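Brandascombe Small Parts Set

A picture set of small loose parts laid out on a plain tabletop. It was put together for people who sort mixed hardware: the odds and ends that build up in the bottom of a parts drawer after a few years of repairs. This page covers what is in the set, how the parts were laid out, how they are labeled, and what to watch out for.

Maintainers: Nhung Phí (layouts, labels), Obsa Gudeta (checking, file upkeep)
Last updated: 30 August 2020

What is in it

The set has 33 layouts. Every layout uses the same brown tabletop and a few parts from the Sengar drawers, a mixed lot of electronic and plumbing leftovers. Parts were picked by hand from the drawers and put back afterward, so the same part can turn up in more than one layout.

There are 4 label groups:

electronic: switches, potentiometers, jacks, loose components with pins or leads
metal fitting: tees, elbows, short connectors
plastic bracket: clips, clamp halves, curved holders
other: anything we could not agree on

Layout

Parts are set down with a gap between them so that no part hides another. They are not lined up to a grid. We leave each part the way it comes to rest, on its side or on its base, and do not turn it to show its best face. Shadows are left alone. The tabletop is wiped before a session, but small marks and specks stay in the pictures and are not labeled.

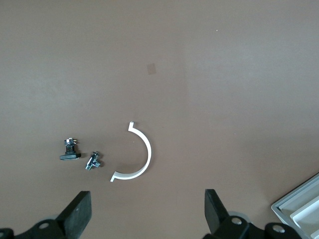 Three parts in a loose row: black-and-silver component, small silver fitting, white curved bracket.

The layout with the white bracket is a good one to read first, as it raises most of the labeling questions. The black-and-silver part could be a potentiometer or a small switch, so it gets the group label "electronic" and no part name. The tee-shaped piece beside it could pass for a connector or a jack. We put it under "metal fitting" going by shape alone. The half-ring has flanges at both ends and looks like half of a pipe clamp, so it goes under "plastic bracket."

Labels

Each part has one group label and an optional note. Notes are free text and were typed quickly, so expect spelling mistakes. Nhung labeled the whole set in May and Obsa went through it again without looking at the first pass. Where the two passes did not match, both labels are kept in the notes column and the group is set to "other."

Known problems

Shiny metal parts pick up white highlights, and these can be mistaken for edges.
Part sizes are not recorded. There is no ruler in the layouts.
2 layouts were entered twice in the first version of the list. The repeats have been taken out, but the numbering was not changed, so there are gaps.
Maker names and part numbers were not looked up.

Related sets

Vallari uses the same label groups for fasteners. Grorkbridge has larger plumbing parts and its own label list, so the two should not be merged without remapping "metal fitting."

Changes and corrections

Send label corrections to Obsa with the layout number and the part you mean. New layouts go to Nhung.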